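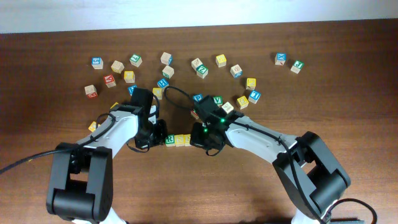
Wooden blocks with letters and numbers on a tabletop.

How a shop keeps track of its customers

A business needs to remember who its customers are, what they bought and what they asked for. A small shop can do this with a notebook. A large one uses a computer program called a customer database.

A database is made of records. One record holds the facts for one customer: a name, a phone number, the date of the last order. Each kind of fact is called a field. Every record has the same fields in the same order, so the computer knows where to look.

Fisau is a toy seller in the town of Mosham. Its database holds 1,761 records. Reading them all to find one person would take a clerk most of a day. The program does it in less than a second by using an index — a sorted list that points to each record, much like the index at the back of a book.

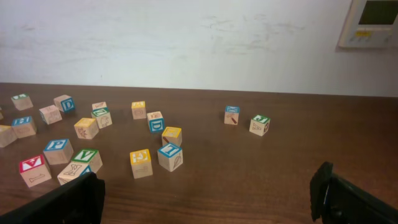
Alphabet blocks on a wooden table, with a white wall behind.

Sorting and filtering

Sorting puts records in order, such as A to Z by family name. Filtering hides the records you do not need. If Fisau wants to write only to customers in Pindstead, it filters the "town" field. The list drops from 1,761 records to 34. The other records are still stored.

Duplicates

Sometimes one customer is entered twice, once as "Gilani Toys" and once as "Gilani Toy Store". The program may treat these as 2 different customers and send both a catalogue. A person has to check the records and merge them.

Keeping it private

Customer records contain personal information. Staff use a password, and each worker can open only the fields needed for the job. The person packing parcels sees the address. The person checking payments sees the bill.

Words to know

Record: all the facts stored for one customer.
Field: one kind of fact, such as a phone number.
Merge: to join two records into one.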